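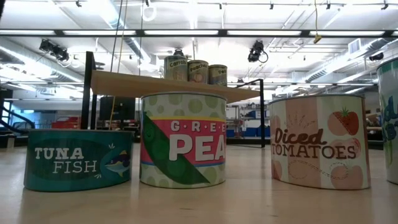 2018-09-05

Big cans, label check. Stock is Penby, wraps printed by Vellen. Tuna is the short one and takes its own wrap length, so keep its template separate from the tall set. Pea wrap: the pink band has to run level, any skew shows at once against the yellow stripe. Diced tomatoes went on at the second attempt after Floarea trimmed the overlap to 19 mm.

Adhesive: Kotine spray, light coat on the can only. Coating the paper as well gave bubbles on the February set.

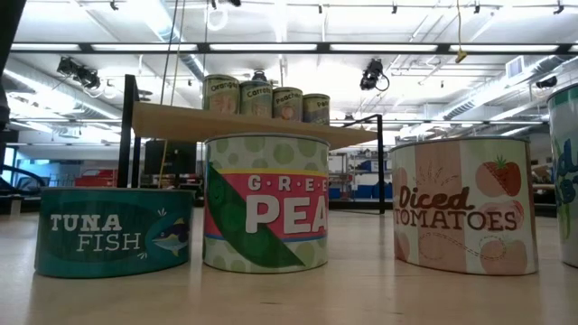

2 min read

Small cans are up on the shelf behind the row. Same glue, but 66 mm is too wide for the roller, so Aqeel did those by hand.

Spacing along the wood not settled. Ailbhe wants an even gap throughout; I would leave the one before the tomatoes wide until the legibility check from the door is done. Reprint quote from Kozma is for 100 wraps minimum. Hold until Saqib has looked at the teal.

To do: second tuna wrap, spare blade, wipe rims.

P. Bhattacharjee

Contact | © 2018 Penby workshop notes | Back to top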